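Borkaline practice item set: medical billing exam prep

README, maintained by Loukia Papadakis

What the set holds

131 practice items on claim forms, payer rules, appeals and collections. We started with more and threw out plenty. 129 have a written rationale. The other 3 parts of the old Pichler bank were dropped, and I don't miss them.
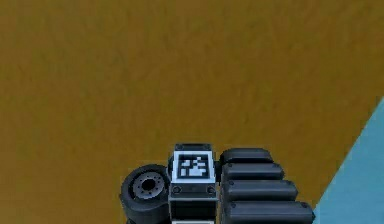
Will a high score on these items mean I pass the exam?

We have no evidence for that. Scores here show how you did on our items, and several prep sellers who claim more have never shown their numbers to anyone I know.

Where the items came from

Warrick Lockyer wrote 59 of them from his own class notes. The rest came from Gametti worksheets, reworded by Aurelia Lehner. Some still sound like worksheets. Payer rules change, so check any filing deadline against the current manual before you trust our key.

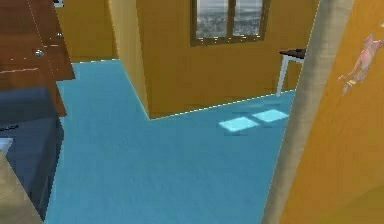 Known problems

Difficulty ratings are one reviewer's guess. Liesl Reisinger disagreed with a good share of them and I think she was right, but the ratings in the file are still the old ones. The appeals items lean on long stems that test patience as much as billing. Two rationales are missing, both on coordination of benefits.

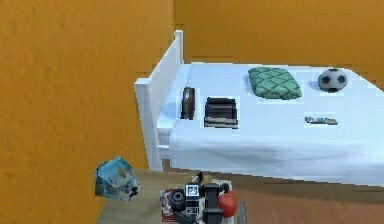
Use and changes

Free for study groups and classrooms. Please don't resell it as a "proven" course. Corrections go to Lucero Taipe with the item number and a source; "my instructor said so" isn't a source. Next key review is in August.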